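Teach It Like You'd Teach Your Nephew

By Parveen Bangash
April

I have now spent 24 evenings showing a robot how to handle mugs, and I have opinions.
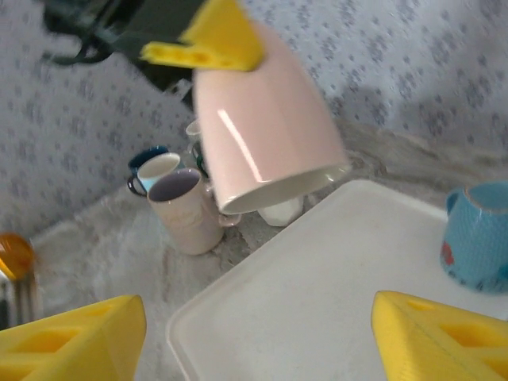 The case for being a little sloppy

Working by remote control is a weird way to spend your time. I move my hands, two arms across the room move theirs, and a pink mug hangs upside down over the counter while I try to remember which way I meant to turn it. With other cups standing right behind it and a tray to think about, it feels a lot like parallel parking. Yellow fingers, too – you never lose track of those.

When I started, I threw out every try that wasn't pretty. If I paused, or came in at a bad angle and had to back off, I hit delete and went again. I wanted a perfect set of 100 and I was very proud of it! Fabian Kälin, who was doing the same job on the next rig, kept nearly everything as long as the mug ended up where it belonged. I thought he was lazy. We argued about it through most of a Thursday.

I've come around to his side. If all you ever show is the perfect reach, then the first time the arm drifts a little off, it's somewhere it has never been, and it has no clue how to get back. My fumbles were the useful part (some of them, anyway – I'm not defending the times I was looking at my phone). You wouldn't teach a kid to drive by only driving on empty roads.

People in this line of work love a big number. I've heard 1263 demonstrations quoted at me like a batting average. Fine, but who did them? If one tired person did the same grab from the same side all afternoon, I'd take 70 from four people with different habits, a messier counter, and mugs that got moved between tries.

What I'd like is for whoever runs these projects to stop grading us on speed. Put the clock away. Let people hesitate, fix it, and keep going, and write down when they did. I still delete the phone ones.

Contact: Parveen Bangash | Copyright Trurero, all rights reserved | Back to top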